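This site uses cookies to remember your settings. Accept | Manage preferences

Filed under: Grant reports, Storage and conservation

Thursday, March 22, 2018
By Lies Jansen

Trekgate Store Refit: second progress report

Period covered: from the January report to date. Work was carried out at the Trekgate store under the terms of the Falness small collections grant.

Environmental control

The replacement dehumidifier in Room 2 was commissioned in the first week of the period. Relative humidity has since stayed within the agreed band on all but two days, both of which coincided with the loading door being open for deliveries. The door seal has been renewed. Readings from the north wall remain higher than those from the centre of the room, and the logger there has been moved away from the pipe run to rule out a local effect.

Shelving

Poteo delivered the static shelving in two consignments. The first was complete. The second was short of 23 uprights, which were supplied nine days later at no charge. Assembly in Room 1 is finished and the bays have been load tested. Room 2 is awaiting floor levelling along the east side, where the existing screed falls towards the old drain. A quotation has been accepted and the cost will be met from contingency.

Rehousing

Rehousing of the ceramics began once Room 1 was available. To date 200 boxes have been packed, labelled and entered in the location register. The rate is slightly below plan. The main cause was a change of foam supplier: the first sheets from Ambaye did not pass the tarnish test and were returned. The replacement batch passed and has been in use since.

Labels now carry the shelf code on the short side as well as the lid, so that a box can be identified without being pulled out. Older boxes will be relabelled when they are next moved.

Work surfaces

Bench coverings were reviewed together with the packing procedure. A plain matt surface is preferred, with any guide lines marked in tape of a contrasting colour.

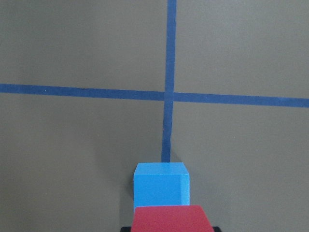 Fig. 1. Crossed strips of dark blue tape on a grey-brown work surface, with a light blue cube.

Expenditure

Spending is within the approved total. There is an underspend on transport and a small overspend on packing materials, and we request permission to transfer the former to the latter. Invoices are attached separately.

Next period

Floor levelling in Room 2, assembly of the remaining bays, and a start on the glass. The revised handling guidelines will be sent to Falness with the next report.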